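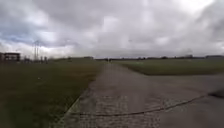 4. Comparing cameras on an outdoor path

The Lornum and Retham camera modules both claim to handle "any daylight." Treat that as advertising until your own runs say otherwise. Use a long, straight paved path with grass beside it, under full cloud if you can get it. Flat light is where the two differ most.

4.1 Fit the Lornum module and tighten all 4 screws.

4.2 Set the controller to Manual Exposure. Auto makes any camera look better in the preview and tells you little about the lens.

4.3 Drive 130 meters at walking speed and save the log.

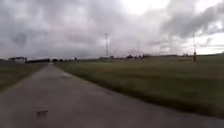 4.4 Check path edges first. If the grass line wanders between stills, repeat at half speed before blaming the camera. A loose bracket gives the same result.

Note: The Stabilize option smooths the preview only. Saved stills keep their blur.

4.5 Swap in the Retham module and repeat 4.2 to 4.4. Do 3 runs with each. One good run proves very little.
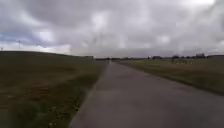
4.6 Score distant objects only if you can name them without zooming in. "Probably a post" counts as a miss.

CAUTION: Do not rely on the Tesham controller's obstacle score. It rates dark patches on pavement with far too much confidence. Keep a hand on the stop switch.

Scores go in the table on page 13.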